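From: Hilkka Nieminen
To: markex-players
Date: 18 November 2019
Subject: Re: Azar campaign, stretch goals and the delay

Grenton wrote:
> The Azar page closed in August with 2,482 backers, and we still have
> no build to play. Did anybody on this list get a key for the test?
> I paid for the tier with early access and I am starting to worry.

Hello Grenton and all,

I got my key last week, so the keys are going out, but slowly. As I understand it from the last update, Sostton sends them in groups of 200, in the order of the pledges. I pledged on the first evening. If you pledged near the end, you must probably wait some more weeks.

The test build has 3 of the planned star systems. Flying is pleasant and the trade menu is much better than in the old demo. Docking is still difficult, and my ship got stuck inside the station two times. I reported this in the tracker, so please look there before you write the same report again.

About the stretch goals I am less happy. The multiplayer mode was promised at the second goal, and now the update says only "after release". I wrote to them and asked for a clear answer. I have no reply yet. 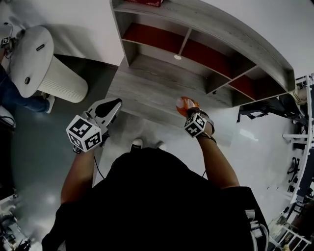
For the refund question, which came up here before: the campaign page says you can ask until the moment your key is used. After this it is not possible. So if you have doubts, do not enter the key in the launcher just to see what happens.

My saved games from the demo did not work in the new build. Maybe I put them in the wrong folder. If somebody had success with this, please write to the list which folder it was.

Best regards,
Hilkka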